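Refurbished Desktop Towers, Tool-Free Case
Silametti Workshop Range

Specification | Upgrades | Delivery | Returns

We have handled more than 500 office desktops over the years and this is still the shape of case we like best. Two sets of memory slots, room for full-sized expansion cards, proper drive bays and blue plastic latches where other makers put screws. If you have ever wanted to learn your way round the inside of a PC, start with one like this!

Each tower is stripped, cleaned and rebuilt before it goes on sale. You can buy it complete, or as a bare chassis with board, power supply and cage, ready for your own processor, memory and drive.
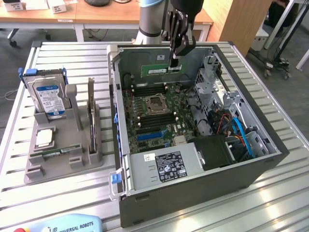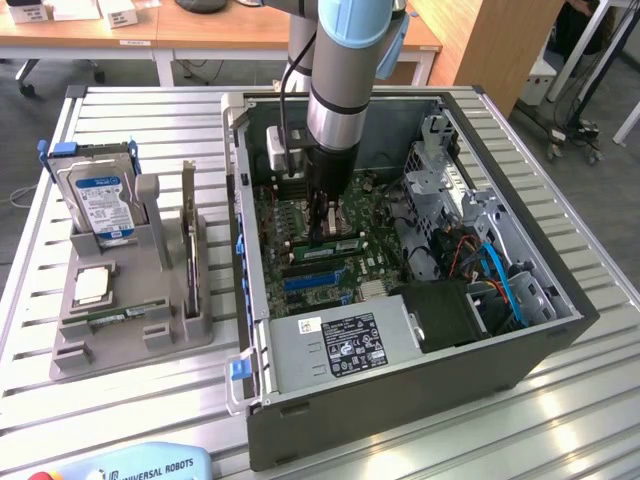
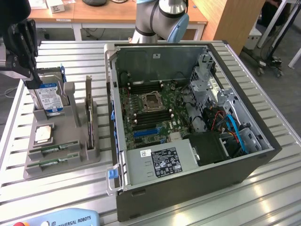 Memory is the upgrade most people ask us for, and the one we'd try first. Switch off at the wall, unplug everything, lay the tower on its side and take the panel off, and there is plenty of space to get at the board. The slots run above and below the processor socket, so check the order in the printed guide before you fit a single module. Press evenly at both ends until the clips close. It helps a great deal to have your parts laid out first, and we're very fond of a tray like the grey one to the left of the case, with its moulded slots: the hard drive stands up at the back in its blue carrier, and the processor lies flat in its own recess, well away from elbows.

Drives are just as pleasant to work with. The carrier flexes open, the drive drops in and the whole thing slides into the cage. Connect data and power, tuck the cables clear of the fan shroud and put the panel back on.

What you can order
Complete tower, tested, with memory and hard drive fitted
Bare chassis with motherboard and power supply
Memory modules, singly or in matched pairs
Spare drive carriers, blue
Kolley cable tie pack, 200 pieces
Nellico anti-static wrist strap

Bare chassis orders come with the processor socket empty. Please keep fingers and tools off the contacts, they bend very easily and we can't take back a board with damaged pins.

Delivery
Towers go out double-boxed from our Swai warehouse within 6 working days. A packed tower weighs 17 kg, so have someone on hand if there are stairs. Small parts go by ordinary post.

Returns are accepted on unused parts in their original bags. For complete towers, quote the number on the sticker inside the lid of the box.

Page updated December 12, 2021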